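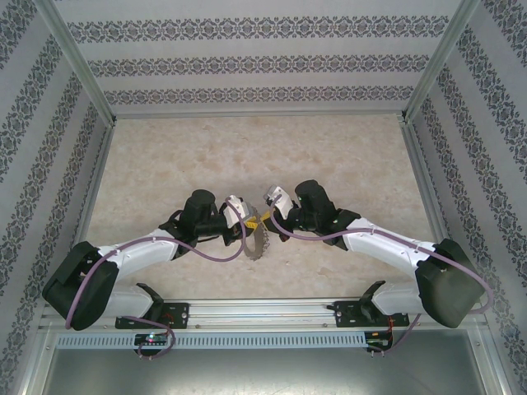
Two robot arms, one gear. See the purple cables?

Hi, kids! I look after a pair of robot arms at Drillbridge, and my favorite job in the world is checking them over before they start work. We call the pair Trusa and Usar (I wanted Salt and Pepper, but I lost the vote).

Both arms are bolted to one long metal rail. That's so they always stay the same distance apart. If one scooted over even a tiny bit, it would reach for a gear and pinch nothing but air! So first I check the bolts on the brackets. I use a little wrench and I go slowly.

Next come the cables. They carry power and messages to the motors, kind of like the nerves in your own arm. I leave them in big floppy loops, because an arm has to bend and stretch and a tight cable could get yanked right out. Try taping a string to your wrist and your shoulder, then straighten your elbow. You need extra string, right?

Then I look at the screws, wipe the gripper fingers with a soft cloth, and run 5 slow practice moves with my hands well out of the way. Last April I found 2 screws working themselves loose, and I was so proud I told everybody at lunch.

Next time: what's inside a motor!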